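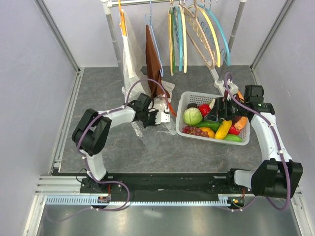
Urnemby Clothing and Household Exchange
Frequently asked questions

These answers apply to all members and visitors. They were last reviewed on 2021-02-12 and replace the version issued in January.

What is the Exchange?
The Exchange is a members' service through which residents of Urnemby may pass on clothing, bedding and small household items and choose others in return. No money changes hands for goods. Members pay a yearly fee, and each item is valued in points.

Who may join?
Any person aged 18 or over who lives or works in Urnemby may apply. Proof of address or a letter from an employer is required. One membership covers a household, including children, although only named adults may bring in or take away goods.

How much does membership cost?
The yearly fee is £25 for a household. Members who receive a means-tested benefit pay £6. Fees are not refunded if a membership is ended early, except where the member moves out of the area within the first month.

How are points given?
Points are set by the receiving desk on the day and depend on the type of item and its condition. A child's garment normally earns one or two points and a winter coat up to seven. The decision of the desk is final on the day, but a member may ask in writing for it to be looked at again.

What can I bring?
We accept clean clothing for all ages, curtains, towels, bed linen, handbags and paired shoes. Clothing should be washed and fully dried beforehand. Missing buttons and small open seams are acceptable – please tell the desk about them.

What can you not accept?
We are unable to take pillows, duvets, cycle helmets, car seats, used underwear or electrical goods of any kind. Uniforms bearing the badge of a current employer are also refused.

How should I pack my items?
Please bring clothing folded in bags and keep shoes apart from fabric. Coats and suits may be brought on hangers, which will be returned to you if you ask at the time. No more than three bags may be handed in on one visit. 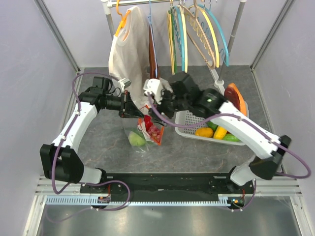 Clear plastic bags are preferred for items handed in at the desk.

Do my points expire?
Points remain valid for as long as the membership is in force. If a membership lapses, the balance is held for six months and then cancelled. Points may be given to another member by completing form 23, which must be signed by both parties.

May I return something that does not fit?
Yes. Items may be returned within 25 days for full points if they have not been altered. Wedding and evening wear must be returned within seven days.

What happens to items that are not chosen?
Goods remaining after one season are passed to Ovus, our textile recycling contractor. Members cannot reclaim items once they have been accepted.

Do you offer repairs?
A mending session is held once a month by Perero, a local tailoring workshop. Places are limited to six and should be booked at the desk. Members supply their own zips and patches.

How do I make a complaint?
Complaints should be addressed in the first instance to Ailbhe Mac Mathúna, Member Services. If you are not satisfied with the reply, you may write to the Manager, Wael Hamdy, whose answer will be sent within 23 days of receipt.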